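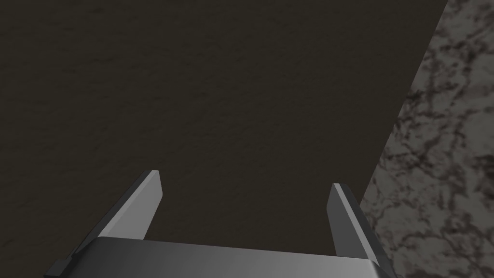

Comparing two grippers in the simulator before you buy either one

If you've read my notes from March, you know I spent far too long swapping grippers on a real arm with a hex key between my teeth. This time I did the first round in simulation, and I'd like to walk you through it. The two candidates were the Fornska parallel gripper and the slightly wider Boychuk.

Start with the wrist camera. Load the first gripper, open it all the way, and check that both fingertips are in view with clear tabletop between them. If the palm fills too much of the picture, tilt the camera up a little and save that pose, as you'll want the very same one for the second gripper.

Next, keep the table plain. I used a dark brown surface with hardly any pattern, so the gray fingers stand out nicely – my first try was on a busy texture and I kept losing the tips.

Now run your picks. I did 300 per gripper, with the same start positions and the same random seed, and let them go while I made supper. Set the timeout to 30 seconds so a stuck pick doesn't hold up the whole batch.

When you switch grippers, remember to change the tool center point too! Yvette McIntyre at Carnelbridge caught me on this one, and I had to throw out an entire evening's log, all 1,067 lines of it.

Last of all, go through the failed picks by eye before you look at the totals. Mine were mostly bad approach angles, and I fixed those in the controller and ran both batches again.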